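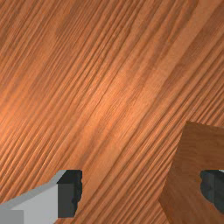
Lornex Hard Wax Oil, Satin

If you've ever brought home a plain tabletop and wished the grain would wake up a little, you're going to have fun with this one. Lornex goes on thin, smells faintly of citrus peel, and leaves a low sheen that still feels like wood when you run your hand over it.

Rin Murakami has been mixing it in the back of our Onitz shop since July, and she's fussy (in the best way!) about how the wax is melted in. The blend is linseed oil, carnauba and a little beeswax. No tint, though most species will warm up a shade or two — test the underside first, especially on cherry.

How to use it
Sand to 180 grit and vacuum well. Stir the can, don't shake it. Wipe on a thin coat with a lint-free cloth, wait 15 minutes, then buff off everything that's left. Leave it overnight and do it again. For tables, 2 coats is plenty. Go easy with hot pans for the first week.

Oily rags can catch fire on their own as they dry, so spread them flat outdoors before you throw them out.

Details
Item no. 263
Sheen: satin
Can: one pint
Cleanup: mineral spirits
Shelf life after opening: one year, lid tight

Also good on cutting board stands, stair rails and tool handles. Kyung-tae Cha used it on his whole workbench and loves it — glue drips pop right off with a scraper.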